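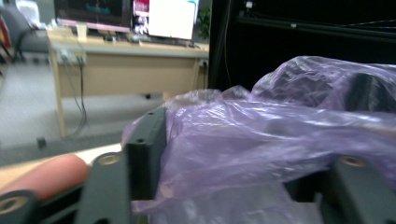
How often do you have to look after a hand-held gripper?
More often than we planned for! We settled on a quick check every 80 grabs and a proper teardown every 800, and by April that was just part of the day.

My piece of the project was upkeep. Iqra Virk did the software, Manaia Paewai designed the printed parts, and I got the screwdrivers and the logbook (I volunteered, so no complaints). We named the gripper Lellia after losing a vote to Manaia.

Most of what wears out is boring. Screws back off. The first version had screws going straight into the plastic, and after a couple of teardowns the holes were chewed up and the fingers wobbled. Manaia switched the body to brass threaded inserts, the kind you press in with a hot iron, and I got to put in the first set. I went way too fast and one ended up crooked, so we printed that bracket again. Second try I let the iron sink under its own weight and stopped just before flush — much better. They've been out and back in plenty of times now and still grip fine.

Thin plastic bags were the hardest thing on our object list, and they're rough on your patience too. The film bunches up in the gap between the fingers, and if a fold works its way into the slide, the fingers stop closing evenly. My routine for that:

Open the gripper all the way.
Ease the film out by hand, no tweezers (I scratched a finger plate that way).
Close it slowly and watch both fingers arrive together.
Wipe the slide and write it in the log.

Our advisor, Conceição Mota, wanted a target, so we aimed for 3000 grabs on one set of fingers. We got there with one swap, on the left side, where a hairline crack had started at the lower screw hole. Manaia thinned that area to save weight and has since thickened it again. The whole swap took me 12 minutes, and a good part of that was hunting for the small hex key.

If I did it over I'd put a mark across each screw head on the first day, so you can see at a glance when one has turned. Iqra suggested it in our second meeting and I didn't get to it until the end. The log sheets and Manaia's bracket files are in the project folder, and the spare inserts are in the top drawer with the iron.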